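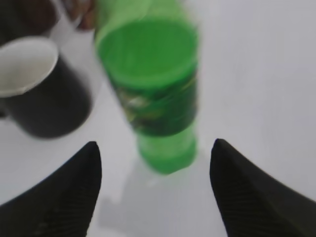 How do I stop the edge of a crescent shawl from curling when it's all stockinette?

Put a garter border of at least five stitches on each side and bind off with a needle two sizes up. Blocking will help after that, but the border does most of the work.

marisol_a
Oh perfect, I was about to cast on the Herkonholm crescent and mine always roll up like a sleeping bag. Five stitches each side, okay! The pattern only has two. Do you add them on top of the stitch count or steal them from the body?

Fuad Ejigu
Add them. Then the increases stay where the chart puts them and you don't have to rewrite a thing. I did mine that way in May and the chart lined up right to the last repeat.

zlatko.v
Going to disagree a little. I've knit the Herkonholm twice with the two-stitch edge as written and it lies flat, but I block hard - wires along the top, pins in every point, overnight soak. Five stitches of garter looks heavy next to that lace to my eye.

Fuad Ejigu
What yarn though? If it was wool I believe you. Cotton won't hold a block like that.

zlatko.v
Riren fingering, all wool. Fair point about cotton.

marisol_a
Mine's a cotton blend (Jesel, the sort of mustard one, I love it so much) so I guess I'm going wide! Has anyone tried slipping the first stitch of every row? I heard it makes the edge too tight on a crescent.

kovacik_m
It does!! Work a yarn over after the first stitch and drop it on the way back, you get loads of stretch. I learned it from a Beneš pattern and now I put it on everything, even scarves that don't need it.

zlatko.v
The dropped yarn over is great, seconded. We agree on something.

marisol_a
Update 19th October: swatched both over 16 rows. The five-stitch one is the winner, hardly any roll even before washing, and the dropped yarn over is so stretchy and nice. Casting on tonight!

kovacik_m
Yay! Post it when you get to the lace section, I want to see the mustard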